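Keeping Small Things Where You Can Find Them

I have been sewing, knitting and generally fiddling with small things at the end of a bed or the corner of a couch for most of my adult life, and if there is one subject I feel qualified to go on about, it's losing them. Buttons, snaps, the good embroidery needle, that last bit of ribbon you were saving (and you know exactly which one I mean). So pour yourself something warm and let me tell you what has worked in our house.

Start by getting everything out at once. I know, I know, it makes a terrible mess, but I did it one drawer at a time for years and all I ever managed was to move the mess from one drawer to another. Pick an afternoon when you don't need the bed until evening, spread out an old sheet, and tip it all onto that. The sheet matters more than you'd think! When you're finished you gather up the four corners, carry the whole thing outside and shake off the lint and thread ends.

Sort by what you do with a thing before you sort by what it is. My zippers used to live with zippers and my buttons with buttons, very handsome, and every time I mended a pair of pants I had to open five boxes. Now there is a mending box with a bit of everything in it, a gift-wrapping box, and a box for yarn work. The leftovers go in a jar. When the jar is full I go through it in front of the television.

About jars: glass ones with screw lids are lovely for buttons, but soak the labels off in warm water with a spoonful of baking soda or you'll be looking at pickles forever. If there's still a smell in the lid, leave it on a sunny windowsill for a day or two. I have a stack of Plasten boxes too, the flat kind with the snap lids, and they've held up well, though I wouldn't put anything heavy in the big one.

For yarn ends, wind them around a piece of cardboard with a notch cut in each side and tuck the tail into the notch. Anything shorter than my forearm goes into a bag for stuffing. My sister thinks this is stingy, but she has never had to buy stuffing in December.
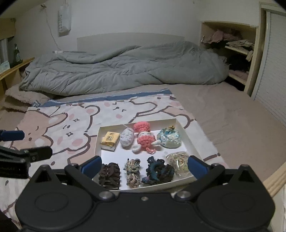
Shallow beats deep nearly every time. In a deep basket the thing you want is always at the bottom, and by the time you've dug it out you've pulled three other things loose and something has unraveled. With a low tray you can see what you've got, and you can slide it under the bed or on top of the wardrobe when company comes. Line it with a scrap of felt if things skid around.

Little drawstring pouches are good for earrings, spare keys and the beads that roll. Sew them from leftover cotton, wrong side out, and leave the top two inches open for the casing. A few dried lavender heads in with the wool things won't hurt either, but change them every year or they turn to dust and get into everything.

Needles I keep stuck in a bar of soap wrapped in a hankie. They slide through heavy cloth so much more easily! Just don't leave them there all summer in a damp room, or you'll find rust on them, and then you're off to the store for a new packet.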